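3. What counts as a good practice run

I came to rule writing by the back door. I was hired at Triltthorpe to look after picking cells, and at some point I noticed that every cell had its own house rules, most of them taped to a cabinet door and half of them contradicting each other. This section goes through the rules we ended up with for single-part picks from a belt, the kind of work in Figure 3, and why I think a few of them deserve to be copied elsewhere (and a couple don't, yet). 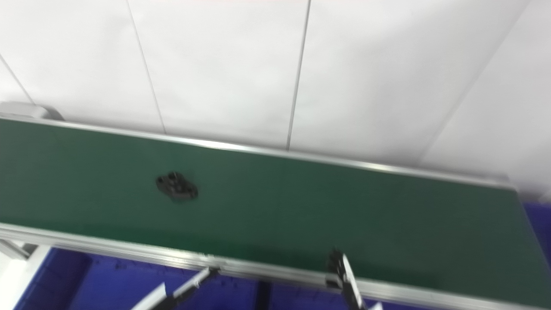
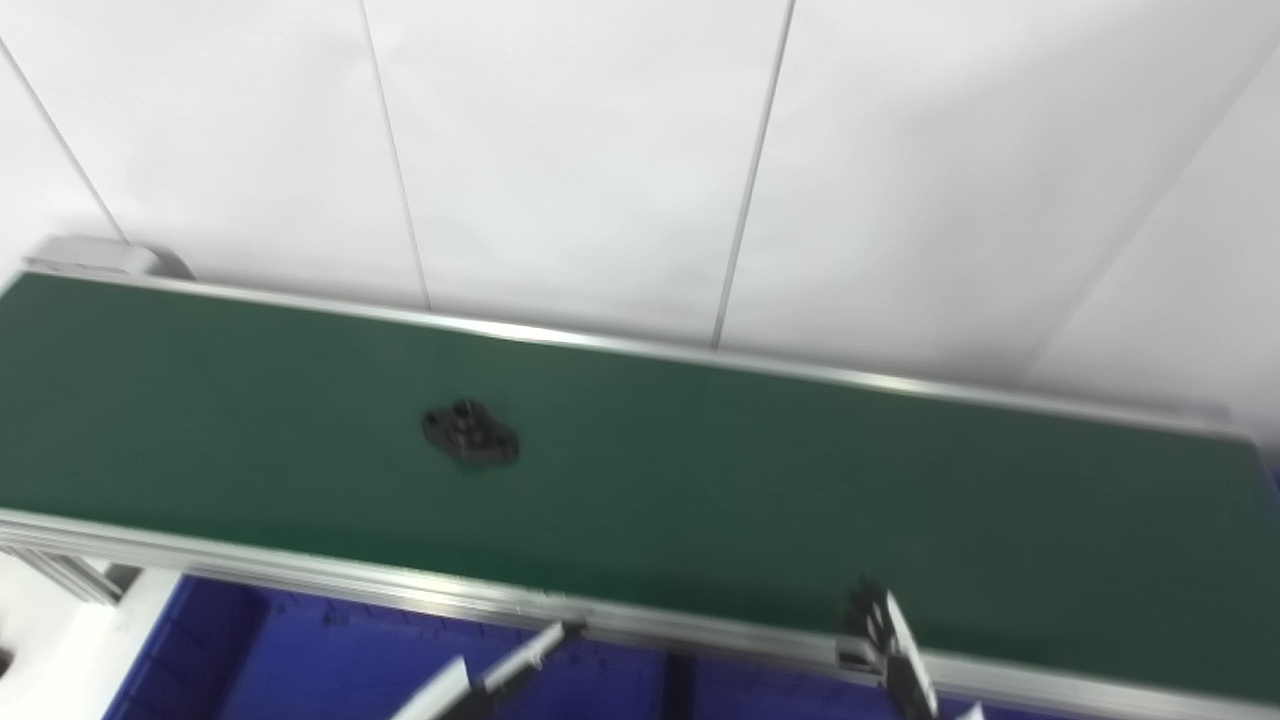
Figure 3. Single-part work at the belt: one black part on the green surface, with the gripper fingers at the near rail.

Ewurabena Bonsu
Cell Practice Lead, Triltthorpe

3.1 One part, then the next

The first rule is the one people argue with me about the most. During setup and during any check run, there is one part on the belt. One! Operators hate it, and I get it, it feels slow, and a belt that long looks like it's begging for a row of parts. But when I went back through our stop log for the Lernton cells I had 57 unplanned stops to sort, and 12 of them came down to the same silly thing: the picker had gone for a part, a neighbor had been nudged, and whoever wrote up the stop couldn't say which part had been the target. You can't fix what you can't name. With a single part, the log entry and the part match up and everybody goes home on time.

We wrote it as "one part in the pick area until the check run is signed," and I'd keep that wording. The earlier draft said "avoid crowding the belt," and I watched two very sensible people read that in opposite ways on the same afternoon.

3.2 Odd shapes get a written approach

Box-shaped parts are forgiving. A part with lobes sticking out and a raised bit in the middle, like the little black one in Figure 3, is a different animal, because there are several places a finger could close and only some of them are any good. Our rule says that for any part that isn't a plain block or cylinder, the approach gets written down before the first run: which features the fingers may close on, which they must leave alone, and which way the part has to be turned for that to work. Half a page is plenty. I've seen people produce six pages with colored arrows and I've seen a sketch on the back of a delivery note, and the sketch was the better document (Gudine still has it pinned up over there, I believe).

What goes wrong is that the sheet gets written once and then the part changes. Somebody upstream adds a fillet, a lobe grows a little, and the sheet still looks right. So the revision of the part drawing now goes in the top corner, and if the two don't agree, the run doesn't start.

3.3 Where the fingers wait

I'm fond of this one, since it came from an operator and cost nothing. Between picks the fingers wait open and on the near side, and they don't hang over the middle of the belt. We call it the near-side wait. There used to be a "ready" pose right above the pick area that saved a fraction of a second per cycle, and everyone was proud of it. It also blocked the view of the part from the head camera, so the system was working out where to go while its own hand was in the way. When we compared runs at Matos, 321 picks with the old pose and the same number with the near-side wait, the repeat attempts dropped enough that the saved fraction stopped mattering. I won't pretend it was a tidy experiment. The shifts were different and so was the lighting.

The rule as it stands: open, clear of the part, and with the part in view from the head before any approach is computed. If your cell has a rail along the near side, use that as your landmark, it's easier to teach than a coordinate.

3.4 Blurry views don't count

Head-mounted cameras move when the head moves, and the picture suffers. Both views in Figure 3 have soft edges in them, and either one is perfectly good for a person who wants to know whether there's a part on the belt. For deciding where to put a finger on a small lobe I want better. Our rule asks the system to settle before it takes the view it will act on, and it asks the log to keep that exact view, so that whoever reviews a bad pick is looking at what the robot had to go on. We used to store whatever came nearest in time, and I lost most of a December to a fault that existed only in the stored pictures.

How long should it settle? I've been asked to put a number in the rule and I've refused every time. It depends on the neck, the mount, the exposure and probably the mood of the floor. The rule says to measure it per cell and write it on the cell sheet.

3.5 Plain backgrounds, contrasting belts

A pale, plain backdrop behind the belt and a belt color that sets off the part are worth more than any clever software I've been sold. Black parts on green do nicely for us. The written rule is short: nothing goes on the wall behind a pick area, and that includes notices, calendars and (yes) copies of the rules. Seams between panels are fine. Shiny rails are more of a nuisance than I expected, as a bright reflection moves when the head does. We're still deciding whether to ask for matte tape on them. Gudine says yes, Lernton says it peels.

3.6 What we left out

The working draft had 139 separate items at its fattest, and nobody could have followed it. I cut anything that merely repeated the machine's own manual, and anything that started with "be careful." I also took out a rule on bin placement below the belt, which I now half regret. The cells vary so much that I couldn't find wording that held for all of them, and a rule that's wrong in a third of your cells teaches people to skip the others too.

If you borrow from this list, start with 3.1 and 3.3. They can go in on the same shift without buying anything. The approach sheets in 3.2 take longer, mostly because you have to find the person who knows the part, and Section 4 covers how we trained the reviewers who sign them.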